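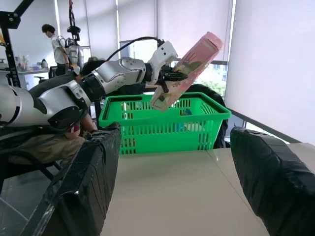
How to fix a cable that snags on the wrist

Print this page | E-mail this page

Search this site... Go

Posted 16 September 2023 | 4 comments | 90 shares

So the arm threw a fault halfway through a basket-packing run, and I spent most of a Saturday working out why. If yours stops dead with a joint torque error while it's lowering something perfectly light (a box in the gripper, a shopping basket underneath, nothing exciting!), have a look at the cable before you start blaming the motor. I blamed the motor. I had the Vandunero manual open at the motor chapter for two hours.

The culprit was the cable that loops over the top of the arm from the elbow to the wrist. Leave it loose and it's fine for ages, then one day the wrist rolls a bit further than usual, the loop drops behind the elbow housing and the joint ends up hauling against its own wiring.

1. Hit the e-stop and leave it in. Support the arm with your other hand if your brakes are as lazy as mine, and get anything out of the gripper first so it doesn't land on your foot.

2. Pull the fault log. Mine had the same joint tripping at step 1,380 of the Mudik packing routine, every single time. A fault that repeats at one pose is nearly always something mechanical.

3. Power off at the wall, then run your fingers along the whole cable. You're feeling for flat spots, nicks and any stiffness near the connectors. If the jacket's split, bin it. Don't tape it, I tried that in July and it lasted four days.

4. Move the joints by hand through the bad pose, slowly, and watch the loop. You want slack at full reach and no way for it to get behind the elbow.

5. Add a soft hook-and-loop tie near the elbow, loose enough that the cable can still slide. Zip ties will chew through the jacket (ask me how I know).

6. Power up at your slowest speed, empty gripper, hand on the e-stop, everybody else well back. Then run it with a box.

I've done 2,000 cycles on the Berthorpe bench with the tie on and it hasn't tripped again. I still check the tie every morning before the first run, and the spare cable lives in the top drawer now.

Share (90) | Comments (4) | Print | E-mail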